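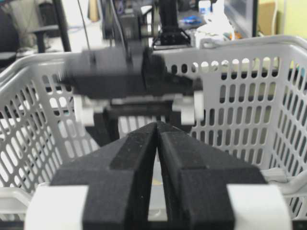
Noltis eröffnet zweite Annahmestelle für gebrauchte Haushaltswäsche

11. März 2018 – Der Textilaufbereiter Noltis nimmt im Juli in Orow eine zweite Annahmestelle in Betrieb. Privathaushalte, Pensionen und Pflegeeinrichtungen können dort Bettwäsche, Handtücher und Tischwäsche abgeben, die nicht mehr gebraucht werden. Die Abgabe ist kostenlos.

Am bisherigen Standort hat das Unternehmen im vergangenen Jahr 2484 Säcke mit Wäsche angenommen. Gut erhaltene Stücke werden gewaschen, ausgebessert und an soziale Einrichtungen in der Region weitergegeben. Was sich nicht mehr verwenden lässt, geht an die Weberei Mestetti, die daraus Putztücher und Füllmaterial herstellt.

„Viele Pensionen tauschen ihre Bettwäsche komplett aus, obwohl nur einzelne Teile abgenutzt sind“, sagt Geschäftsführerin Consuelo Alcaraz. „Bisher war der Weg zu uns für die Betriebe im Süden des Landkreises zu weit.“

Die Leitung in Orow übernimmt Seung-woo Nam, der zuvor die Sortierung am Hauptsitz verantwortet hat. Für die Näherei ist Su-bin Hong zuständig. Zwei Stellen in der Annahme sind noch zu besetzen, Bewerbungen nimmt die Personalabteilung schriftlich entgegen.

Angenommen wird ausschließlich gewaschene und trockene Ware. Kissen, Matratzenauflagen und Teppiche sind ausgeschlossen. Gewerbliche Mengen müssen vorab angemeldet werden; auf Wunsch holt Noltis sie gegen eine Pauschale ab.

Die Halle in Orow hat eine Fläche von 1000 Quadratmetern und wurde früher als Getränkelager genutzt. Der Umbau umfasst neue Wasseranschlüsse, eine Laderampe und einen Sozialraum. Die Öffnungszeiten gibt das Unternehmen vor der Eröffnung auf seiner Internetseite bekannt.

Pressekontakt:
Noltis, Unternehmenskommunikation
Yu-na Gil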